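Zunaseck Writers' Association - Members' Forum
Forum index » Membership and Governance » Proposed change to the reading period for the members' anthology
Thread status: open

Posted by: Anthology_Desk

Members are invited to comment on a proposed change to the way submissions to the annual anthology are received. At present the reading period runs for the whole of the winter and closes at the end of February. Under the proposal, the period would be shortened to four weeks and would close as soon as 100 pieces had been received, whichever came first.

The change is put forward on grounds of workload. The readers are members themselves and are asked to read every piece twice. The last reading period brought in far more work than could be considered with proper care, and replies to contributors were late as a result.

Comments should be confined to the proposal. Questions about individual submissions should be sent to the desk by private message.

Posted by: marginalia_north

I am grateful to the desk for setting this out plainly. I wish to record my objection to the cap, though I have no quarrel with the four weeks.

A cap rewards those who have a finished piece ready on the first morning. Many of us write in the evenings, once children or elderly parents are settled, and would reach the form to find it closed. The association's own rules say that the anthology is open to all members in good standing. A member who pays the same subscription and is shut out at piece number 100 would have fair cause to complain.

Posted by: Virkesia_Branch

The Virkesia branch discussed this at its last meeting and supports the proposal in full. We operated a similar cap for our pamphlet series and received 99 pieces, so it was never tested, but the knowledge that a limit existed did seem to encourage people to send work early. The readers reported a calmer season.

We would ask that the running total be shown on the submissions page and updated daily.

Posted by: second_draft

With respect to the branch, a cap that was never reached cannot tell us how members would feel on being turned away by one.

May I suggest a limit on length as an alternative? The present guidance allows prose of any length "within reason", and I understand from a former reader that reason has been generously interpreted. My own story last year came to 2,527 words and was among the shorter ones in the prose section. A firm upper limit would reduce the reading a good deal and exclude no one.

Posted by: Anthology_Desk

The desk thanks members for their contributions so far. In answer to Virkesia_Branch, a running total could be shown, although it would be updated by hand and might lag by a day.

In answer to second_draft, a word limit was considered and set aside. Poetry makes up around half of what is received, and a limit on prose would do little for the poetry readers, who have the heavier load.

Posted by: caldeira_reader

I read for the Caldeira prize for 5 years before joining the association, and I should like to speak for the readers. The second reading is where the time goes. Most pieces that are declined are declined by both readers without hesitation, and the second opinion adds only delay. If the second reading were kept for pieces on which the first reader was undecided or in favour, I believe the cap could be dropped altogether.

Posted by: marginalia_north

I could support caldeira_reader's suggestion if declined work were shared between readers of differing tastes. I have had a poem refused by one editor and taken by the next within the same month, and I doubt that I am alone. A single reader's dislike of, say, rhyme should not settle the matter.

Posted by: second_draft

That concern is a fair one. I remain opposed to the cap and neutral on single reading. I would also ask whether members who have never appeared in the anthology might be given the first week to themselves. The same names do tend to recur in the contents list.
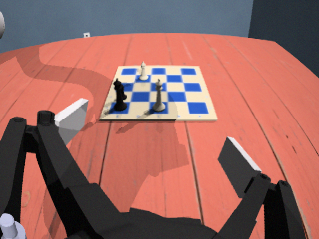 Board and pieces, seen from above.

Posted by: Virkesia_Branch

We would not favour a reserved week. It would be difficult to administer, and members who write under more than one name would present an obvious problem.

Posted by: Zerkus_Press_Liaison

A note on dates from the printing side. Whatever is decided, final text must reach Zerkus in the same month as before. A shorter reading period need not move that date, but a later opening would. I have no view on the cap.

Posted by: Anthology_Desk

This is noted with thanks. The desk will put two questions to the membership by postal and online ballot: first, whether the reading period should be four weeks; and second, whether to adopt the cap, the single first reading, or neither. The reserved week will be held over for separate discussion.

The thread will remain open for comments on the wording of the ballot paper until noon on the last day of the month.

Posted by: marginalia_north

Might "neither" be placed first on the paper? Otherwise I am content with the wording.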